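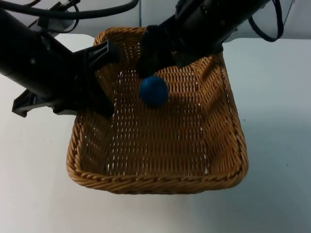

Ficha de datos y previsión de equipamiento - Célula bimanual Kokkinos

Versión del documento: 17 de octubre de 2019
Responsable técnica: Veronica Chiriac
Responsable de compras: Smaranda Văduva
Sede: laboratorio de Gustport

Objeto

El presente documento acompaña al conjunto de datos Kokkinos y recoge las necesidades de equipamiento para su ampliación. Se dirige a las unidades que deban autorizar el gasto y a los grupos que prevean instalar una célula equivalente. No sustituye al pliego de condiciones técnicas.

Tarea de referencia

La tarea consiste en recoger una pelota azul pequeña del interior de una cesta de mimbre con dos brazos dotados de pinzas paralelas. El trabajo se realiza sobre un tablero blanco, con la cesta situada entre ambos brazos. El trenzado deja pequeños huecos entre las tiras, circunstancia que conviene tener presente al elegir los dedos de repuesto: las puntas muy finas quedan excluidas de la compra.

Contenido del conjunto

- Episodios previstos: 3000
- Episodios reservados para validación: 200
- Registros por episodio: vídeo de cámara fija, posiciones articulares y apertura de las pinzas
- Anotación: resultado de la recogida y brazo que la ejecuta

Partidas solicitadas

1. Pinzas y dedos. Se solicitan cinco juegos de dedos de repuesto, compatibles con las pinzas negras en servicio. El proveedor propuesto es Veson, con entrega en febrero.

2. Cableado. Los cables describen bucles amplios por encima de la zona de trabajo. Se pide un sistema de guiado que conserve la holgura necesaria para el giro de las muñecas. La oferta de Clanisex incluye el montaje, pero no la retirada del material sustituido.

3. Material de tarea. Cestas y pelotas del mismo modelo, adquiridas en un único lote. Un cambio de tono o de tamaño a mitad de campaña obligaría a separar los episodios en dos versiones.

4. Almacenamiento. Capacidad para los registros en bruto y una copia íntegra en otra sala. La estimación vigente es de alrededor de 19 TB, copia incluida.

Criterios de planificación

Las partidas 1 y 3 tienen carácter prioritario y se tramitarán conjuntamente. La partida 2 requiere parada de la célula, por lo que su fecha se acordará con la responsable técnica. La partida 4 podrá fraccionarse en dos pedidos si el presupuesto del ejercicio así lo exige.

Limitaciones

El conjunto cubre un solo tipo de cesta y un solo color de pelota - no se recomienda su uso para evaluar la recogida de objetos en general.

Consultas y correcciones

Las solicitudes de acceso a los datos se dirigirán a Veronica Chiriac. Las cuestiones relativas a ofertas, plazos y facturación corresponden a Smaranda Văduva.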